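The Small Drawer Beside the Bed

When I moved to Naveck nine years ago, I brought two suitcases and one lamp. The lamp stood on the floor beside the mattress, and for the first winter I put everything else on the floor too: glasses, a cup, the book, the telephone with its cable. In the mornings I stepped on one of them. In April of the next year I bought a bedside table in a second-hand shop on Sayce Street and carried it home under my arm, changing arms at each corner.

I tell this because a bedside table is usually the last thing people buy for a bedroom. They save for the bed, they argue about the wardrobe, and then they take whatever fits in the gap. In the furniture hall of Ziser, the big shop outside our town, there are 76 beds on show and the bedside tables stand behind the lamps, near the exit, where one has already paid in one's mind.

A young man who sells there told me that customers open the doors of a wardrobe, sit on the bed, even lie down in their shoes. With the small tables they look only at the price ticket. I did the same. Mine had a drawer which came out completely if one pulled it with feeling, and I discovered this at night, with coins.
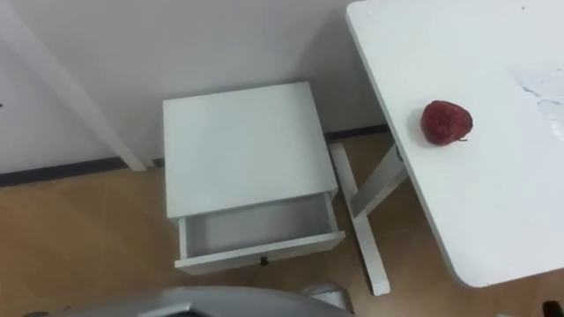 Since then I have my own method for choosing, and it begins with the drawer. I open it halfway, I put my hand flat inside, and I think about what will really live there. An empty drawer looks bigger than it is, especially a white one, where the light goes in and shows you the pale floor, with only a little grey at the back and the sides. It has one small dark knob, placed low on the front, and for me a low knob needs testing from the bed and not from standing. You lie down, you let your arm hang, and you see where the fingers arrive. In the shop I crouch, and people go around me politely.

The height is the second matter. The top should come level with the mattress or a little above it. Lower, and you will knock over the water when you reach down in the dark. Higher, and the corner will find your elbow. My mother kept a kitchen chair beside her bed for all her life, and it was the correct height to the centimetre, but of course a chair has no drawer, so her letters were under the pillow.

Then comes the question of colour, about which I have changed my opinion. I used to believe that white was for hotels and dentists. But a bedroom in Naveck gets its sun late, after it has climbed over the brewery, and on a dark morning a white top is easier to find than a brown one. It asks for more wiping. Cups leave rings and hand cream leaves a film that you notice only when the light comes from the side. I keep a cloth for this in the drawer, so the drawer is never quite free.

What else do I keep there? Two pencils, earplugs, a tin of mints, a key whose door I have forgotten. In May 2018 I emptied it for the first time in years, put everything on the bed and was a little ashamed. There was a receipt from Kadness, the stationery shop which closed before I had learned the name of the street. I put back less than half. By the following week the rest had returned by itself, one piece each evening.

A friend of mine prefers a table without any drawer. She says that what is hidden is not cleaned, and she is right. But she also has her medicines standing next to the lamp, where every visitor who leaves a coat on the bed can read them. Some things want a front with a knob.

The price does not need to be high. The cheapest one at Ziser cost less than a dinner for two, and the solid oak one cost as much as my bed. If you buy second-hand, take the drawer out before you pay and look at the runners from below. Rub them with a candle when you are at home. Bring a tape measure for the gap, and subtract two fingers for the blanket, which always hangs over more on one side than on the other.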